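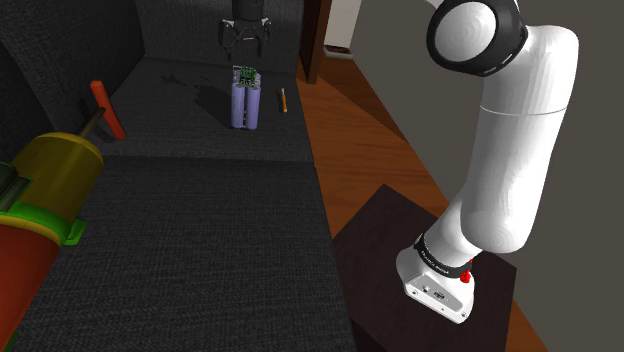 Ghizlane Kabbaj wrote in to ask whether I really listen to radio plays with the lights off, and whether I don't just fall asleep. Yes to the first, and yes, sometimes, to the second! I slept through the whole middle of *The Salt Inspector* and had to go back for it the next evening, and I'd do it again, because the middle of *The Salt Inspector* is where the ferry conversation is.

For anyone new: I have been on a radio play kick since last October and it shows no sign of wearing off. I came to it by accident. The drive out to my aunt's in Tunavville is 287 miles, I'd run through all my music by the second gas station, and I put on an old thriller that somebody had uploaded from tape. There was hiss all over it. One of the actors was clearly too close to the microphone. I sat in my aunt's driveway for the last fifteen minutes with the engine off and my coat on, and she came out to see if something was wrong.

What got me was the footsteps. I know that sounds silly, but a good sound person can tell you so much with footsteps! Who's heavy, who's in a hurry, who has just realized they're in the wrong house. There's a moment in that thriller when two people walk down a hallway together and then there's only one set of steps, and no one says a word about it for the rest of the scene. I yelled in my car.

### Sitting down to it

I listened to the first batch while doing dishes, and I missed a lot. Water is loud. So is chopping. These days I save the good ones for Wednesday night, phone in the other room, and I stretch out and do nothing else. It took me a few weeks to get comfortable with that. My hands wanted something to do. I tried knitting for a bit (a scarf, don't ask) and found I was counting stitches during the confession scene.

One speaker is plenty, by the way. I use a little secondhand Hasteo radio with the sound turned lower than you'd think. If you have to lean in slightly, you listen harder. Stereo is lovely when the play was made for it, and most of the older ones weren't.
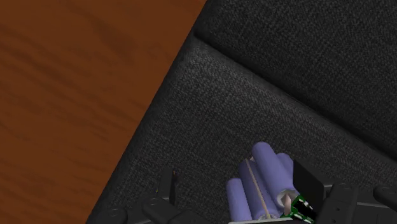
*Charcoal upholstery and brown wood.*

### What I've been playing

**The Salt Inspector.** Ten episodes, slow as anything, and my favorite so far. A man is sent to a coastal town to weigh salt and nobody will tell him where the scales are. That's the plot for a long time. The voices are wonderful, especially the landlady, who says "well, you've had your soup" in a way I now use on my family.

**Maruyama.** Four parts, one actor, almost no sound effects. It's a night watchman talking to himself in a department store. Part one is a bit stiff and I nearly gave up on it. Please don't! Part three takes place entirely in an elevator and I had to get up and walk about the apartment afterward.

**Ninety Minutes to Tilstead.** A train mystery, and kind of a mess. There are too many characters with the same sort of voice, and I wrote names on the back of an envelope to keep up. I still had a great time. The train itself is the best performer in it. You hear it change when they go over the bridge, and once you've noticed that, you can work out where everybody is before the detective does.

### Trying to make one

So of course I want to make one now. Lutfa Gamage and I have a script that runs nine pages, about two sisters clearing out a bait shop, and we recorded the first few minutes on a phone inside my closet with all the winter coats pushed up around us. The dialogue came out fine. The sound effects are another story. My rain (rice on a baking sheet) sounds exactly like rice on a baking sheet. A reader called Ivan Hnatiuk suggested dropping the rice onto a piece of felt laid over foil, much more slowly than feels right, and that helped a ton. I've got a decent drizzle now. The storm in act two will have to wait.

Doors are hard too. I recorded every one in the apartment and they all sound like closets, including the front door. If you have a heavy old door with a proper latch and you live near me, I would love to come over and open it a few times.

Next up in the queue is a ghost story that Nuwan Cassim has recommended in the comments on three separate posts, so I'm finally giving in. It's supposed to have a terrific staircase. I'll report back once I've heard it, with the lamp on for that one, I think.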